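Report on the Visit to the Kandach Household Storage Rooms
2020-08-13
Prepared by Gyu-bin Yoo, Gumlow Office of Shared Housing

The office was received at Kandach by Dong-geon Geum, who manages the demonstration rooms on the second floor. The visit lasted 80 minutes and concerned the storage of small electrical goods in rented rooms of 22 square meters or less.

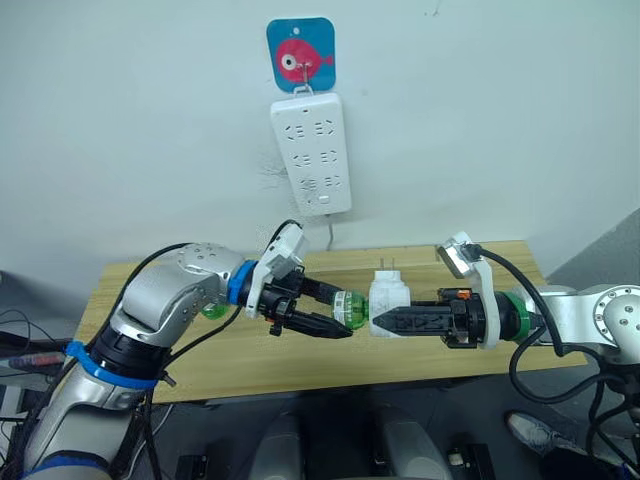 Travel adapters are the item most often left behind by tenants at Rorkmont, and Mr. Geum asked that they be given a fixed place of their own. Loose pieces tend to end up in kitchen drawers. The white adapter shown to us has two flat metal prongs, and a shallow tray would suit a block of that shape better than a deep box. Kandach proposes one tray per room, labeled in two languages.

The discussion then moved to walls. Adhesive hooks are permitted under the present lease, while screws are not.
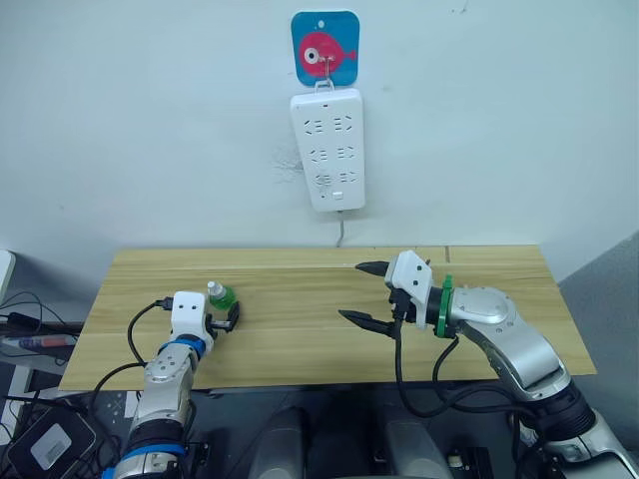 Power strip with six outlets on a fish-print adhesive hook, above the table.

Our office raised the matter of wall damage, as repainting was charged to 30 rooms last year. Mr. Geum recommends a single hook above each table, placed before the tenant moves in and left there afterward. The strip can then be reached from a chair and the tabletop stays free for work. 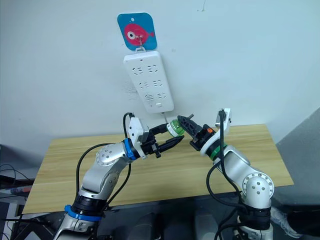
Photo: Gumlow Office of Shared Housing

Cord length remains an open question. Kandach would like the strip to hang within reach of the table, and the Ki building has its wall sockets close to the floor. A budget of 1380 dollars has been requested for hooks and trays at Ki. A second visit is planned for October, when the bathroom shelves will be reviewed.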